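Ticket: Clear dish rack (Firora, small) leaving marks on white bench top
Product area: Kitchen accessories / drying racks
Opened by: Perla Zamudio, Hunt site
Priority: Low
Status: Resolved, monitoring

Summary

White film and faint grey marks on the matte white top wherever the Firora rack is used. Clear tumblers dry with a ring at the base. Same result with the rack rotated end for end. The coloured plates are not affected, or the film does not show on them.

Environment

Bench top: white, matte, Bridholm supply, installed by the previous tenant. No care sheet on site.
Rack: Firora, clear, rectangular, wire rows with V-shaped dividers. No drip tray supplied.
Load: clear glasses, clear plastic cups, printed plates.
Detergent: Fukdale concentrate, diluted by hand.
Water: mains, unfiltered. Test strip reads hard.

Log

Entry 1, opened by P. Zamudio

Marks first noticed in December. Two kinds, and I think they are separate faults.

a) A chalky film in the outline of the rack. Comes off with a damp cloth and returns the next day.
b) Short grey scuffs, mostly toward the front. Do not come off with a damp cloth or with detergent.

Glasses come out of the rack with a ring at the rim when stood upside down, and a ring at the base when stood upright. Plastic cups are worse than glass. Please advise whether the rack is shedding something or whether this is the water.

Entry 2, support

Please do the following and report back:

1. Empty the rack. Wipe each wire with a white cloth dampened with plain water. Check the cloth for colour.
2. Put one drop of white vinegar on the chalky film, wait one minute, wipe.
3. Run a fingernail across a grey scuff. Note whether it catches.
4. Confirm the dilution of the Fukdale concentrate in millilitres.

Entry 3, P. Zamudio

1. Cloth clean. No colour from the wires or the dividers.
2. Film dissolved completely. Neighbouring film untouched.
3. Nail does not catch on any of them.
4. The bottle had been made up by eye. I measured what was left and worked backward: 17 mL of concentrate in 2000 mL of water. The label on our bottle asks for a good deal less than that.

Entry 4, support

Result of step 2 indicates mineral deposit. Result of step 1 rules out the rack finish. The scuffs sit on the surface and are probably transferred material, to be treated separately.

The strong detergent mix is likely contributing. Residue left on the dishes holds water in place longer, and the deposit forms where the last drops collect. This also fits the plastic cups being worse, as they shed water less readily than glass.

Requested test: make up a fresh bottle at label strength. Rinse everything under the tap before racking. Stand one clear glass and one clear plastic cup upright, and a second pair upside down. Leave overnight without wiping.

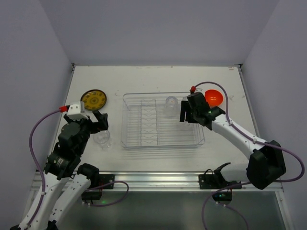
Keep the yellow plate out of the rack while testing. A plate in the V dividers drips onto whatever is next to it and will spoil the comparison. It can be dried by hand and laid flat.

Entry 5, P. Zamudio

Overnight test done at label strength.

Glass, upright: trace of a ring at the base, visible only when tilted to the light.
Glass, upside down: clean at the rim.
Plastic cup, upright: ring at the base, lighter than before.
Plastic cup, upside down: three small spots on the rim, no ring.
Bench top: film present under the rack, reduced. I would put it at half of what it was, judging by eye.

One further observation. The clear rack on the white top is hard to see in the late afternoon, and so are the glasses standing in it. I had been missing glasses when unloading, and those were sitting through a second round of dripping. That may account for some of the worst rings.

Entry 6, support

Agreed. A glass that gets dripped on again after drying will show a heavier ring. Suggest unloading from one end to the other and removing the rack from the bench once empty.

For the film under the rack, lay an absorbent mat beneath it. Any flat mat will do as long as it extends past the rack on all four sides. Wash the mat weekly and dry it fully before putting it back.

For the scuffs, try the following in order, stopping when one works. Test on a spot near the back first.

1. Dry white eraser, light pressure.
2. Bicarbonate of soda mixed to a paste with water, soft cloth, ten seconds, rinse.

Do not use a melamine sponge or cream cleanser. Either can polish a matte surface, and the shiny patch will be more noticeable than the scuff.

Entry 7, P. Zamudio

Eraser lifted most of the scuffs. Paste removed two of the remaining ones. A few faint marks are left, and I am inclined to leave them alone. No change in sheen where I rubbed.

Mat in place, cut from a larger piece to 655 mm on the long side. The rack does not slide on it, which it did on the bare top. I suspect the sliding had something to do with the scuffs but have not tried to reproduce it.

Entry 8, support

Noted. Cause of scuffs recorded as unconfirmed. Cause of film recorded as hard water with detergent over-concentration. Rack not faulty, no replacement issued.

Actions carried forward

Mark the fill line for concentrate on the Fukdale bottle (P. Zamudio, done).
Ask Bridholm for the care sheet for the matte white top (support, open).
Descale the rack itself: one part white vinegar to four parts water, fifteen minutes, rinse well (P. Zamudio, monthly).
Reopen this ticket if the film comes back with the mat in use.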